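6. Litter Pickup Routine (Provside Room Package)

This section covers set-up and first operation of the two-arm litter pickup routine on the Provside platform. Complete Section 5 (Arm Homing) before starting. The routine requires package version 203 or later.

6.1 Preparing the floor

1. Clear the work area of loose cords, pet bowls and anything heavier than the payload limit set in Section 2.

2. Mark the floor if the Vogler floor map will be used. White tape on low-pile carpet is suitable. Press down all tape ends.

3. Open Settings > Floor and select the surface type. The grip height offset is loaded from this setting. For carpet, leave the offset at 11 mm.

4. Fit a liner in the bin and fold the edge of the liner over the rim. The folded edge must lie flat on the side where the left gripper will hold.

NOTE: Do not use a bin with a lid. The routine has no lid-opening step.

6.2 Assigning the arms

5. In the Birer console, set the left arm to HOLD and the right arm to PICK.

6. Place the bin rim between the left gripper fingers and press Close. Check that the bin does not turn when pushed lightly by hand.

7. Check the slack in the wrist cables. Move each wrist through its full range using the jog keys. The cable must not pull tight or catch on the fingers.

8. Press Start. The right arm picks up one item at a time while the left arm holds the bin clear of the floor.
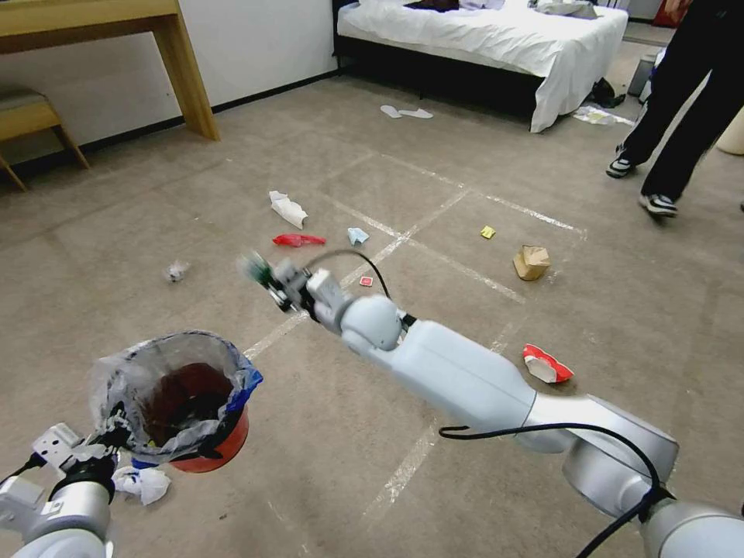
Rerar support adds that most dropped items reported in the first week come from a skipped step 6, and asks that installers repeat the hand check each time the liner is changed.

6.3 Adjusting the grip

9. If paper or tissue is dropped, raise Close Force by one step and run the routine again.

10. If cups are crushed too hard to release, lower Close Force by one step. Do not change Close Force and Close Speed in the same run.

11. If thin wrappers are missed, reduce the grip height offset by 1 mm. Stop if the fingers drag on the carpet.

CAUTION: Keep hands and feet out of reach of both arms during operation. An operator may stand in the room but must have the stop button in hand.

CAUTION: Do not pick up glass, liquids or batteries with this routine.

6.4 Maintenance

Inspect the finger pads every 2,000 grip cycles. The counter is shown under Status > Right Arm. Replace both pads together and reset the counter to zero. If the counter is not reset, the console shows warning P-11 at each start until it is cleared.

For liner changes, set the left arm to REST and support the bin before pressing Open.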